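### 4.2 Do matching bowls get stacked?

Earlier work on table clearing in Lullville homes claims that people stack bowls by size, largest at the bottom. We doubt the rule is that firm.
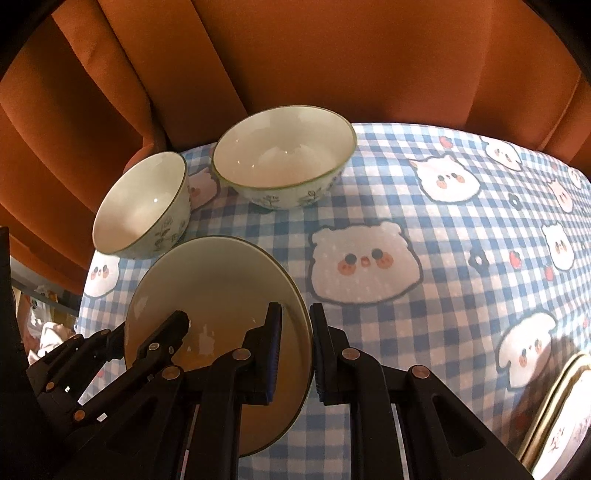

**Figure 3.** Three ceramic bowls on a gingham cloth, not stacked. Two have floral or plant drawings on the outer wall.

Of the 528 clearings we coded, 17 began with bowls that differed in both size and rim color, as in Figure 3. The Pliltley guidelines would score any such table as "unsorted," a label that assumes sorting was the goal. We see no grounds for that. Fifteen of the 17 were also coded by a second reader, who often disagreed with the first on which bowl was largest.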